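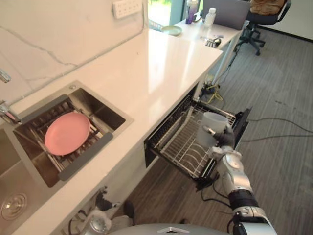
The open day at Tredov was billed as a look at the kitchen of tomorrow. I went in May with low hopes, and I asked the company's head of testing for half an hour once the crowd had thinned out. She gave me nearly a full one, and she didn't dodge much.

I started with the obvious point. My own dishwasher gets loaded by a tired adult in a few minutes. Why would anyone pay for a robot to do it?

"Right now they wouldn't," she said. "We aren't selling it. Plostus is a test program, and dishes are a hard test."

Hard in what way? "Cups, mostly. A plastic cup gives when you squeeze it, and the rack has narrow rows. A person does it without looking."

According to her, the team has logged 3,409 loading attempts so far. I asked how many had failed in the last batch, and she had the number ready: 242 attempts, 9 broken items. She called that encouraging. I said that if I broke 9 dishes I would be eating off paper.

"You would also stop trying," she said. "The robot keeps going."

I had more trouble with the room. Demonstrations like this one tend to be held in places that suit the machine, and a sink island on flat office carpet is a long way from my kitchen, with its dog bowl and its step down to the back door. 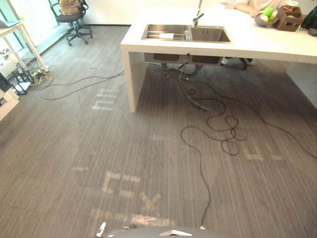
She granted part of that. "It's a practice kitchen. We leave cables on the floor and things on the counters, but no, it isn't a family home." Home trials are planned with a partner, Teoh, though she wouldn't give me a start date, and she wouldn't talk about price either. When I brought up the 600 homes mentioned in the Pristasov brochure handed out at the door, she sighed.

"That's a goal. I didn't write the brochure."

I asked whether she would have one in her own house. She thought about it for a while.

"For the plates, maybe," she said. "I'd still wash my good glasses by hand."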